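Gamodton Home Bakers – Help Board
Cakes and fillings

Square layer cake with lemon curd: layers slide after stacking

Posted by tin_and_rack

I am making a square sponge with lemon curd between the layers and a thin coat of buttercream outside. The tins are Drendcombe 20 cm, straight-sided, light-coloured metal. The oven is a fan-forced Perron. The layers come out close to flat, and I trim the tops with a serrated knife once they are cold.

The curd is whole egg, sugar, lemon juice, zest and butter, cooked over simmering water until it coats the spoon, then strained and refrigerated overnight. I use almost 300 g per join, spread to the edge. The buttercream is plain butter and icing sugar.

The bottom join holds. The top layer moves after it is on, usually toward whichever side of the bench the cake was last carried from, and by the time I start the outside coat there is a visible step at one edge. Pushing it back smears curd down the side and the buttercream will not grip over it. In November I added a dowel. It stopped the movement, but the curd still bulged out under the top layer and the coat split along the line.

Is the curd too soft, is there too much of it, or is the problem in the stacking? I would prefer to keep curd as the filling and not change to a lemon buttercream.

Posted by proofbox

Too much curd. Curd is not an adhesive, it's a lubricant with a bit of butter in it. I use a third of what you use and have never needed a dowel.

Also put it in the freezer for a while before you coat it. If that doesn't work, use cream cheese icing between the layers. The Grallow block is firm enough, the tub is not.

Posted by crumbcoat

Agree with the above on quantity, but cutting it to a third without changing anything else will give you a dry cake. The usual arrangement is a dam. Method as follows.

Make the buttercream for the dam stiffer than the one for the outside. Hold back some of the batch before thinning it, and beat in extra icing sugar until a piped line keeps its edges. Pipe it around the perimeter of the bottom layer, set in slightly from the cut edge. On a square cake, pipe each side as a separate line and join them at the corners. If you pipe one continuous line the bag slows at the turns, the corners end up high, and the next layer rests on those corners instead of on the full length of the dam.

Fill inside the dam with cold curd and level it just below the top of the piped line. The layer above should be carried by the dam. If it is carried by the curd it will move, however thick the curd is. Your bottom join probably holds only because it has the weight of the whole cake on it.

On the curd itself: yours sounds normal. Whole-egg curd sets softer than yolk curd, and you can swap one of the whole eggs for 2 yolks if you want it firmer. Do not add cornflour after it has been cooked and strained, as it will not hydrate properly and you will taste it. Spread it straight from the fridge. If it has been sitting out while you trim, put it back.

Check that the trimmed layers are level in both directions. Fan-forced ovens often bake one side higher, and if both layers go on in the same orientation the slope doubles. Mark one side of each layer with a toothpick before it leaves the tin and rotate the upper one half a turn. Put the top layer on cut side down, so the tin side faces up and you have a clean surface to coat.

Chill the stacked cake until the dam is firm to a light press, then apply a thin first coat and chill again before the final one. I would not freeze it. Condensation forms on the outside as it comes back to temperature, and that will lift the buttercream – particularly in December, when the kitchen is warm.

Leave the dowel out for a cake this size. It pins the layers sideways but does nothing about the filling being squeezed outward, and that is what split your coat.

3 December 2020

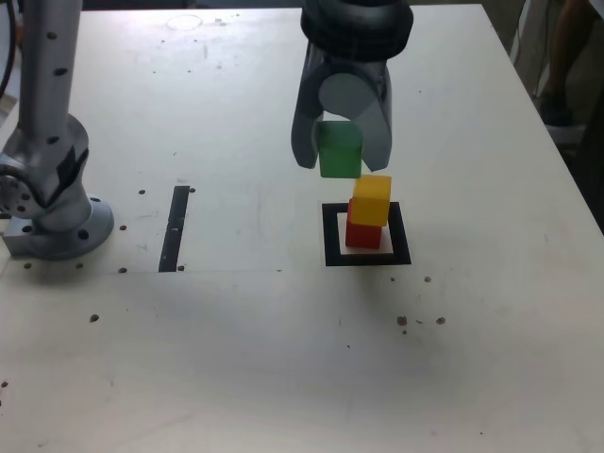
Alignment is the remaining part, and it has to be done before the layer touches the filling, since any correction afterwards drags the curd over the dam. Hold the layer level just above the stack, crouch so your eye is at the height of the join, and line up the front edge and one side edge before lowering it straight down. Look at the side and the back as well. The yellow block in the photo sits a little to the right and rear of the red one, so it overhangs on the right, and a cake layer placed that way leaves part of its edge with no dam under it. The green block is still held over the stack, and that is the point at which to check position. With cake, use a thin board or the loose base of a tin under the layer, bring it down until the far edge makes contact, and slide the board out toward you. If the layer does land off line by more than a few millimetres, lift it off, scrape and re-pipe the damaged side of the dam, and start that join again. Smaller errors can be trimmed flush with the serrated knife after the first chill – cut downward, and wipe the blade between strokes.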